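Subject: Re: [lemlow-swap] Boxes for the August collection - how to pack small items
From: Pallavi Tiwari
To: lemlow-swap list

Hello all,

Replying to the question below, as I've had the same one from three other people off list.

> I've got a drawer's worth of socks, gloves and odds and ends for
> the parcels. Last time I put everything loose in a bag inside the
> box and was told it came out as a jumble at Baek. Do you want pairs
> tied, bagged or just folded? And can toiletries and packets go in
> with the knitwear, or do they need a box of their own?

Pairs folded together, please, with no string, pins or safety clips. Put one inside the other or turn the cuff over, whichever you normally do at home. Paper bands from the shop can stay on. Tape on knitwear can't, as it pulls the wool when it comes off at the other end.

Soft plastic packets can go in with the knitwear so long as they are sealed. Anything with a screw top goes in the Eltatov box - Ikwood still has 2 of those if you've run out. Powders go there too.

Use plain brown cardboard, flaps open until you have finished, and work on a bed or a table so you aren't bending over it. Heavy things first, then packets on their sides, then the folded knitwear in whatever gaps are left. Grip socks are handy for the corners.
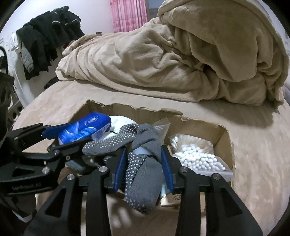

Pallavi, can I check the bit about gaps? I was told last year to keep all the socks in one layer on top so that Baek could lift them out in one go. I've already done 3 boxes that way and would prefer not to unpack them.

I had that by text while I was still writing, so I'll answer it for everyone. Leave those boxes as they are. The top layer was the old way, and Baek will take either. Gaps are better for new boxes, as the packets slide less in the van.

Labels: one on the lid and one on a short side, both with your list number. Mine is 23, so my boxes say 23/1, 23/2 and so on. Please don't write the contents on the outside. A slip of paper inside is enough, and it needn't be an exact list - "socks, gloves, packets" will do.

We sent 578 items last time and a fair few of the gloves were singles. Check the pairs before you fold them. Singles can go to Ikwood in a separate bag and they'll be used for something.

Drop-off at Lemlow is from 10am, side door. If you can't lift your box, leave it in the car and ring the bell.

Pallavi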